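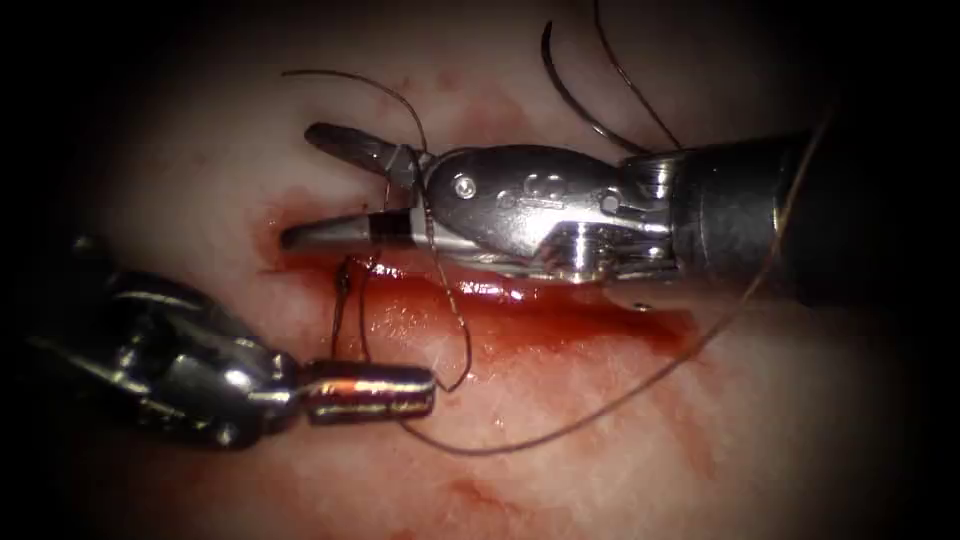

Suturing exercise, instrument comparison. Right instrument with jaws open over the incision, left instrument below it.

Instrument Comparison: Pre-use and In-use Inspection Checklist
Test bench: Gondow
Instruments under comparison: Nidatine needle driver, Brollari needle driver
Controller: Toom, standard settings
Date of inspection: 14th September

Each item is to be marked Pass, Fail or Refer. Comments are required for every item not marked Pass.

Section A – Before mounting

1. Shaft free of cracks, scratches and loose coating
Nidatine: Pass. Brollari: Pass.

2. Jaws meet evenly along their full length when closed
Nidatine: Pass. Brollari: Refer.
Comment: Slight gap at the tip of the Brollari jaws under the magnifier. To be measured again before the next session.

3. Wrist cables seated in their channels, no fraying
Nidatine: Pass. Brollari: Pass.

4. Use counter read and entered in the log
Nidatine: Pass (22 uses). Brollari: Pass (38 uses).
Comment: The difference in wear must be borne in mind when the grip results are read side by side.

Section B – After mounting

5. Instrument recognised by the controller at first attempt
Nidatine: Pass. Brollari: Fail.
Comment: Recognised at the second attempt after the adapter was reseated. Adapter contacts to be cleaned.

6. Full wrist movement in all directions without jerking
Nidatine: Pass. Brollari: Pass.

7. Delay between hand control and jaw movement below 200 milliseconds
Nidatine: Pass. Brollari: Pass.

Section C – During suturing

8. Thread held without slipping under light pull
Nidatine: Pass. Brollari: Refer.
Comment: Thread slipped in 4 pulls, always near the tip. See item 2.

9. Thread released cleanly when jaws open
Nidatine: Pass. Brollari: Pass.

10. Instruments can work close together without the wrists touching
Nidatine: Pass. Brollari: Pass.
Comment: Operators are reminded to keep loose thread in view at all times.

Outcome: Nidatine accepted for further trials. Brollari held until items 2, 5 and 8 have been inspected again.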